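Jalinard Desk Power Set, white
Order no. 2898
Supplied by Skurnero, Ustport

The Jalinard set covers mains power and charging at shared tables. It consists of a power strip, a plug adapter and a charging cable, all in white. Parts can be ordered separately under the same number with a suffix: S for the strip, A for the adapter, C for the cable.

Power strip

The socket openings are black and show up clearly against the white body. Sockets are set in rows along the length of the strip, and the supply cable leaves at one end. Place the strip so that this end faces the wall supply and the lead does not cross the working side of the table. Push the adapter in squarely until its face meets the strip.

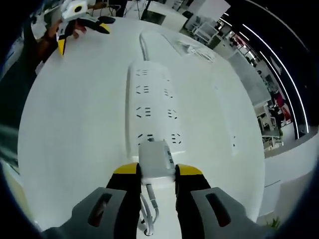

Lena Wróbel writes that on her strip the adapter goes in stiffly for the first few days and needs a hand on the strip to stop it sliding. Skurnero confirms that the fit is tight when new. Do not oil the contacts.

The current version has eight sockets in two rows of four. Each takes two-pin and three-pin plugs. A wide adapter may cover part of the socket next to it, so fill the end positions first. The strip is not fixed to the table; a mounting plate (suffix M) is available from August. Cables are packed coiled in a clear plastic bag.
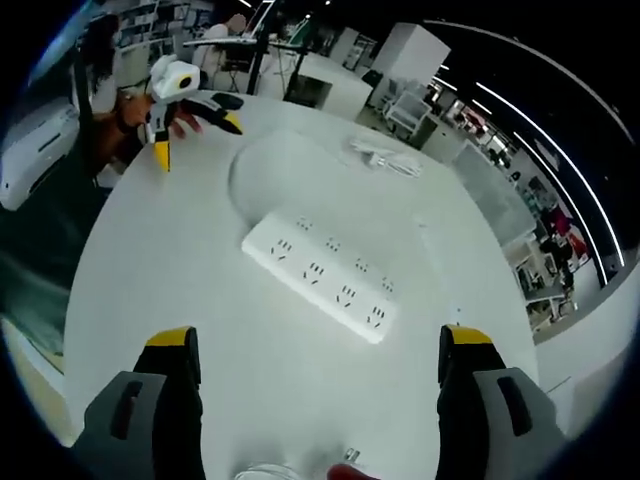

Adapter and cable

The adapter may be used in the strip or in a wall socket. Uncoil the cable fully before use and lay it in a wide curve. Tight bends near the plug are the usual cause of returns. Keep drinks away from the strip and from any adapter lying on the table.

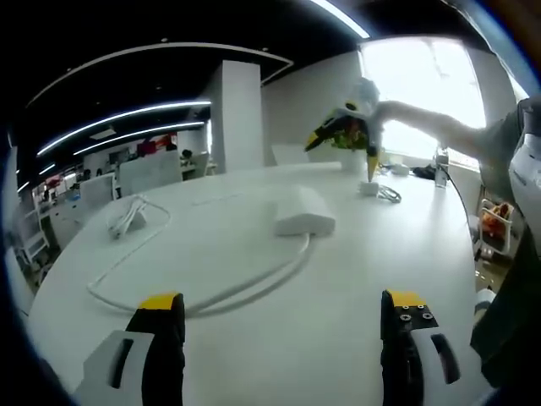 Śliwiński asks whether the cable can be had in a longer version for round tables. At present it is sold in one length only.

Guarantee and delivery

Guarantee: 2 years on the strip, 9 months on the adapter and cable.
Dispatch: 9 working days from Ustport.
Returns: unused, in the original bag, with the order number written on the outside.
Page last revised Tuesday, May 28, 2019.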